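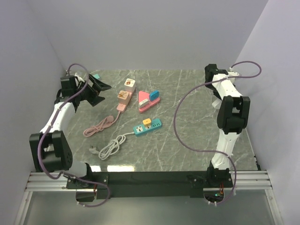 Imprimir | Enviar por correo

Cuaderno de taller, diciembre. Esmaltes de ceniza, tanda de Bragança

9:40. Ceniza de castaño, el saco que mandaron de Bragança. Tamizada entera ayer por la tarde, lavada, decantada y al radiador toda la noche. Peso en seco: 1.894 g. Menos de lo que esperaba, el saco abultaba mucho pero traía carbón sin quemar y bastante tierra. Lo gordo guardado en el cubo azul, NO TIRAR, sirve para la superficie de las macetas.

El agua del primer lavado resbalaba entre los dedos. Guantes, por favor. La del segundo ya casi nada. No hago un tercero, la otra vez lavé de más y el esmalte salió mate y tristón, se había ido todo lo soluble. Queda por ver si con dos lavados se me corta el bizcocho en escamas como con la ceniza de vid.

Base de siempre: ceniza, feldespato, caolín, algo de sílice. El feldespato es ya el de Remgate. Ojo que no es el mismo que gastábamos hasta el verano, la etiqueta dice potásico igual pero es más blanco y se apelmaza en cuanto coge humedad. Todo lo apuntado antes de octubre en este cuaderno es con el viejo. Si alguien copia una receta de las primeras hojas que haga plaqueta antes.

11:15. Densidad. Jarrita de cien, tarada en vacío: 151 g. Demasiado denso, al mojar la plaqueta deja un labio abajo que luego en el horno se va corriendo hasta la placa. Agua a chorritos, remover, esperar, volver a pesar: 148 g. Ahí lo dejo. Inmersión de contar tres, rápida, sin repasar con pincel. El grosor al rayar con la aguja parecia bueno, y secó sin grietas.

Nota sobre la suspensión: se va al fondo en nada. Media cucharadita de bentonita hidratada de víspera ayuda, echada en polvo no, hace grumos y luego hay que pasar otra vez el tamiz fino entero. (Lo hice. Media hora perdida.)

Barros: las plaquetas van en gres blanco y en el Unach, el rojizo con chamota. El Unach se come el esmalte, chupa mucho más, así que habría que mojar menos tiempo o bajar la densidad solo para él. De momento igual para los dos, que si no, no comparo nada. Marcar por detrás con óxido de hierro, que el lápiz se borra y la última vez nos quedamos con una caja entera de pruebas bonitas sin nombre.

Horno: Fania, el grande sigue con la resistencia de abajo tonta. Cono 6, subida lenta hasta que deje de salir vapor, luego normal. La duda es la bajada. Con enfriado libre el castaño me dio verde botella brillante, transparente, con charquitos en el fondo de los cuencos. Lo que yo quiero es lo otro, lo del cuenco roto que está encima del armario: crema, medio mate, con esas vetas azuladas donde se junta más capa. Creo que aquello fue una parada en la bajada, pero quien la programó no lo dejo escrito y en el histórico del controlador ya no sale.
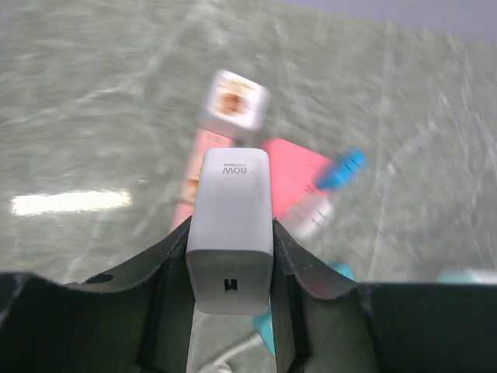
Tineke Hendriks: la parada sola no te va a dar el azul. Lo mío salía con más fósforo, o sea ceniza menos lavada o un pellizco de ceniza de hueso, y capa gruesa de verdad. Prueba la misma plaqueta con dos inmersiones antes de tocar el programa, si no, vas a cambiar dos cosas a la vez y no sabrás cuál fue.

Vale, razón tiene. Orden nuevo entonces:

- plaqueta A, una inmersión, bajada libre
- plaqueta B, dos inmersiones, bajada libre
- A y B otra vez con hueso
- la parada, para la siguiente hornada

Galletas de barro debajo de todas las B, con alúmina. La placa nueva del Fania todavía está limpia y me gustaría que siguiera así.

16:30. Cargado. Testigo de conos delante de la mirilla y otro abajo del todo por lo de la resistencia. Cuencos de Judite Carvalho en el piso de arriba, separados, los suyos llevan cobre y contaminan a los vecinos. Me pide que no abra hasta que se pueda tocar la puerta con la mano; ella perdió una bandeja por impaciente. Yo también, pero no lo digo.

Pendiente:
Pedir caolín, queda el fondo del saco.
Preguntar en Bragança si la ceniza es solo de castaño o si en la chimenea entra también roble, porque la de roble es otra cosa y entonces esta etiqueta está mal.
Limpiar el tamiz fino, se quedó con bentonita en la malla.
Copiar las densidades a la hoja de la pared.

18:05. Subiendo bien, huele un poco a humedad todavía. Dejo el tapón de arriba quitado, quien cierre el taller que lo ponga.

Usamos cookies propias y de terceros para mejorar la navegación. Si continúa navegando, acepta su uso. Aceptar | Más información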